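The Offsite at Zemholm

The spring offsite of the Mernedis Group was held at the conference house in Zemholm, as it had been the year before. Attendance was compulsory for all heads of section. Coats were to be left in the hall, and telephones were to be left in the coats.
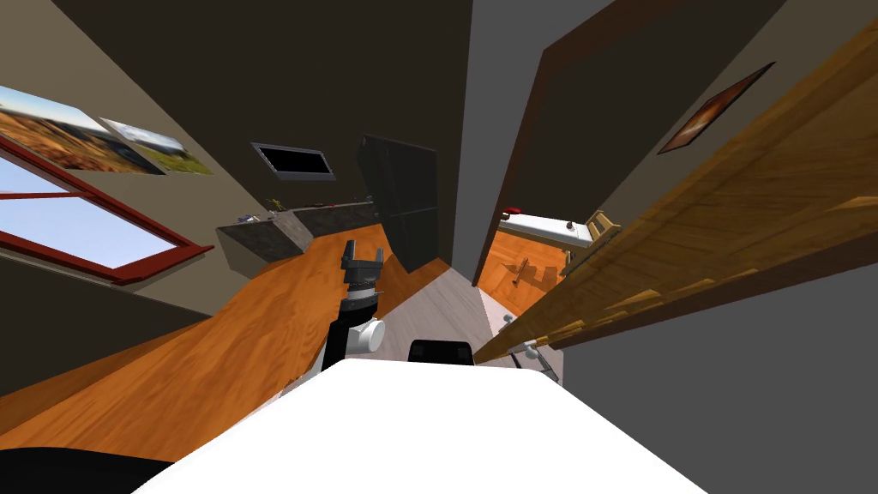
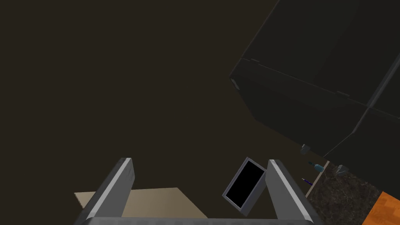
Two computer-rendered views, each with a gripper in it.

The topic given for the morning was "listening." The facilitator, who had been sent by the Wurkden Institute, asked the participants to form pairs and to sit back to back. One member of each pair was to speak for three minutes. The other was to say nothing and afterward to repeat what had been heard.

The Head of Records was paired with the Head of Transport. They had worked on the same floor for eleven years and had exchanged, by memorandum, nearly 309 requests. None of these had concerned anything but vans.

The Head of Records spoke first. She had prepared a few remarks on the filing of delivery slips. She delivered the first of them, and then found that she did not wish to deliver the second. She said instead that her father had driven a van, that he used to park it facing the river at Phuthong and eat his lunch with the door open, and that she had never been permitted to sit in the front. She said that the cab had smelled of oranges. When the bell rang she had not finished.

The Head of Transport was then invited to repeat what had been heard. He was silent for so long that the facilitator came over and stood beside his chair.

"Delivery slips are to be filed by date," he said. The facilitator thanked him and wrote this on the sheet.

Lunch was served at noon in the adjoining room. The afternoon session dealt with the setting of targets, and was found useful by those present. The participants were released at four o'clock, with the request that the evaluation form be returned before the end of the month.

In April the Head of Records had occasion to travel to the Wurkden depot for the annual inspection of archives. She applied to Transport for a vehicle in the usual manner. The reply came back the same afternoon, on the usual form, with the usual stamp. Vehicle 2 had been assigned. Under "Remarks," where for eleven years there had been only a dash, a line had been entered by hand — Front seat. Route by the river, if convenient.

She read it standing up. Then she dated it and put it in her coat, and the file for that month was closed one slip short.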